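Looking after your good clothes at home

I buy fewer clothes than I used to and I keep them longer, so I've had to get better at the boring side of it. A few of you asked for my wardrobe routine after the post on the Clornurness trench coat, and these are the things I do every week or so at my own kitchen table.

Knits first. I wash wool by hand in cool water with a small squirt of wool detergent, press it in a towel (no wringing, please!) and dry it flat. My friend Rodica Coman puts hers in the machine on the wool cycle inside a pillowcase and swears by it. I've tried it with two old sweaters and they came out fine, but I'm still too chicken to do it with cashmere.

For pilling, go slowly. I use a cheap battery shaver on thick knits and a sweater comb on fine ones, and I always lay the sleeve on something hard and flat. If you do it on your lap you will cut a hole in it. Ask me how I know.

Silk blouses get steamed from the inside, with the nozzle a little way off the fabric. If you only have an iron, turn the blouse inside out, use the silk setting and lay a thin cotton handkerchief over the top. Water spots on silk can sometimes be eased by dampening the whole panel evenly and letting it dry on a hanger – try it on a hem first.

Shoes like a day off between wearings. I stuff mine with plain paper, brush them, and cream them when they start to look thirsty. 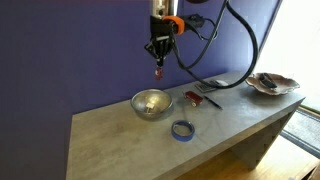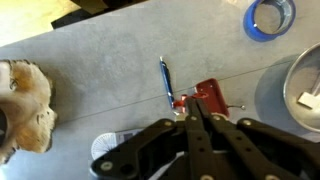 Loose buttons are the job I put off the most, and it takes me all of 8 minutes once I sit down. Use doubled thread, run it through a bit of beeswax, and lay a toothpick across the top of the button while you sew so you end up with a little shank underneath. Spare buttons and beads vanish against dark wood, so I work on a plain gray surface, where something small and red shows up right away. Navy ones I still lose. Wind the thread around the shank a few times before you knot it off, and on a heavy coat put a small flat backing button on the inside so the cloth doesn't tear.

Next I'm tackling moth season, and I want to get all the wool bagged up before July.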